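4. The Hand-Held Kit Under Review

4.1 Scope of the review

The Brikix kit is offered by Werkstead as a complete package for recording household handling tasks without a robot arm on site. It consists of a hand-held gripper with two fingers, an onboard camera, a charging dock, and a license for the Hukent software, which turns the recordings into training data for a two-finger arm. The present section considers the kit as delivered. The quality of the policies trained from its recordings is treated in Section 5.

Our interest was in soft goods. Rigid objects such as cups and boxes have been covered well in earlier work, and the vendor's own guide uses them for nearly every worked exercise. Clothing and bedding are harder on a kit of this kind. They change shape when touched, they hide one another, and a grasp that looks secure may hold only a single layer. A household that wishes to automate its laundry will have little use for a system that has learned to lift cups.

4.2 Setting and procedure

Recording was carried out in furnished homes, in rooms left as their residents use them. Operators were asked to work on the bed or other surface where clothing was normally sorted, and the furniture was not rearranged. Each of the 4 operators completed the vendor's short training course before the first session. They then recorded 200 episodes in total, divided evenly among them. An episode began with the gripper open and clear of the cloth and ended when the operator released the item and drew the tool back.

Three types of task were assigned: picking up a single folded item, moving a garment from one pile to another, and straightening the edge of a flat piece. Operators could choose the grasp point. They were told to keep the free hand out of the work wherever possible, as the target arm has no second hand to call on. Episodes in which the free hand touched the cloth were kept but marked, and they were left out of the main training set.

Figure 4 is taken from the clothing tasks. The yellow fingers are the standard pair supplied with the kit.
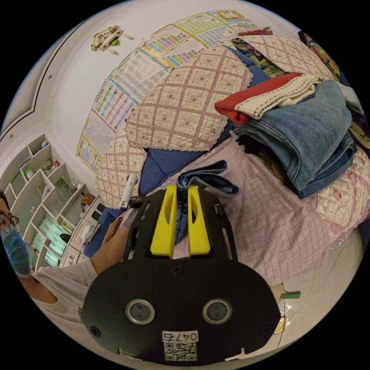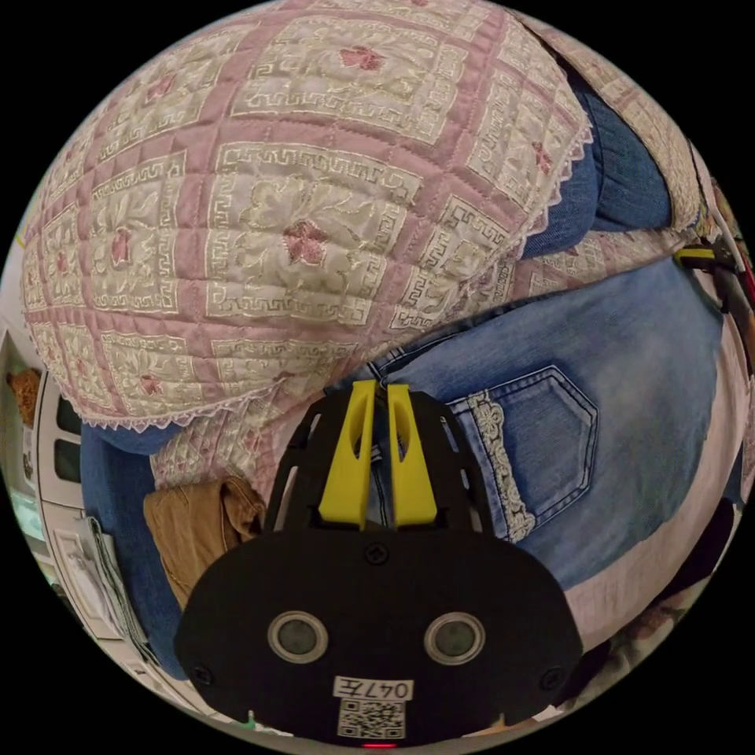
Figure 4. The hand-held gripper among clothing and bedding, with its fingers closed on blue cloth (first view) and pointing toward a pair of light blue jeans (second view).

Emiliano Zavala, commenting on a draft of this section, objected that we had been too generous to the kit. In his view, a grasp on folded cloth should be scored by the number of layers held, and a tool that cannot report this leaves the most important fact out of the record. He asked why a buyer should pay for a data service and then have to label the layers by hand. We accept the point in part. The Hukent software does provide a free text field for each episode, and layer counts can be entered there, but the field is not read by the training step and is dropped on export. The scoring in Section 4.4 was revised after his comments.

4.3 Handling and fatigue

Operators found the gripper easy to learn. The trigger moves both fingers together, and the opening can be held at any width without strain on the hand. Cirilo Cortés, who recorded the longest sessions, reported that the balance of the tool was good when it pointed down at a bed and less good when it was held level, as at a shelf. Wrist fatigue was the most frequent complaint. On the advice of the operators, sessions were shortened and a rest was placed between blocks of episodes.

The finger surface was a matter of some debate. The standard pair holds denim firmly. On thin cotton it tends to slide at the moment of lifting, and operators learned to push the fingertips slightly into the pile before closing them. This habit is useful to a person but may not carry over well to an arm with stiff joints — the vendor's guide gives no advice on the matter. Werkstead sells a softer pair, named Esteban in its catalog, as a separate item. We did not test it.

4.4 Rejected recordings

The software checks each recording after upload and rejects those in which it has lost track of the position of the tool. Of the 200 episodes, 9 were rejected on this ground. Most of these came from tasks in which the camera was brought very close to a plain sheet, so that little else remained in view. Patterned covers gave no such trouble. Operators were later told to begin farther from the surface, and we would suggest that the vendor add this instruction to its course.

A rejected episode is reported only by a red mark beside the file name. The reason is stored in a log that the user must request from Werkstead. For a laboratory this is a small delay. For a care provider or laundry service working without technical staff, it may mean repeating the same error through a full day of recording.

4.5 Suitability for purchase

We consider the kit suitable for groups that already have some experience in robot learning and wish to collect data on clothing in real homes. The hardware held up well, and no finger or trigger had to be replaced during the work. The software is less mature. Before the kit is offered to general buyers, the layer field should be kept on export and the reason for a rejected recording should be shown on screen. Werkstead has been sent both requests, and its reply is expected in November.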